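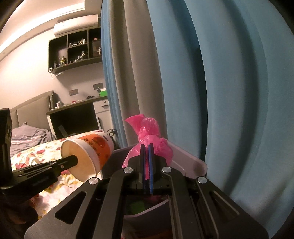 Clearing the bed: pink bag by the grey tray, paper cup next.

Tidying shift, six weeks in: what's changed at our place
Posted by vimala_h, October, 7.40 am

The caption makes it sound like hospital work. It's bags and cups. I'm at Mesmont, where we used to be paid to sort and clear rooms, and are now paid to sort and clear rooms with the grippers so the Cusix arms can learn it off us. Same rubbish, slower hands.

What's changed for me: I used to do a room in 8 minutes without thinking. Now I think about every cup. My supervisor calls this upskilling. My wrist has another word for it.

Is anyone else on this yet, and have they told you what happens to your hours afterwards?

---
mohan_dev

We started in spring. Hours are the same so far, but the rota is in two halves now, people who record and people who clean. The cleaners think the recorders have it easy. The recorders spent a whole afternoon last month on one knotted carrier bag.

---
Nidby_nights

Sorry, but you're training your replacement and asking it to mind your wrist. We had the floor machines in at Nidby and were told no jobs would go. None went. They just stopped filling them when people left, and now there are 2 of us on nights where there used to be a crew and a kettle rota.

---
jayanthi_i

I don't buy that it's the same thing. A floor machine does a floor. Have you seen an arm try a bedroom? Flowery sheet, blanket in a heap, shelf full of little figurines. Ours at Panicker squashes paper cups as a matter of policy. I'm not packing my locker.

---
Nidby_nights

The floor machine couldn't do corners either. Then it could.

---
imad_d

Practical bit for the OP. Ask for the recording rate in writing. We get an extra 40 pence an hour, which sounds insulting and is, but before we asked it was nothing. Also ask for a break after every batch. I've done over 1511 clips and my thumb clicks like a biro.

---
vimala_h

Forty pence! We got a lanyard.

Asked about the breaks this morning. Answer was that the grippers are "designed for comfort". Whose wasn't specified.

---
shanti_s

Going against the grain, I like it. Twelve years of clearing up and this is the first time somebody has asked me how I pick a thing up. They'd had a lad from the office showing us, and he went at a bag from the side like he was arresting it. I told him to take it by the knot. It's in the instructions now.

---
Nidby_nights

And did they pay you for the knot?

---
shanti_s

No.

---
mohan_dev

Put that in writing as well, Vimala.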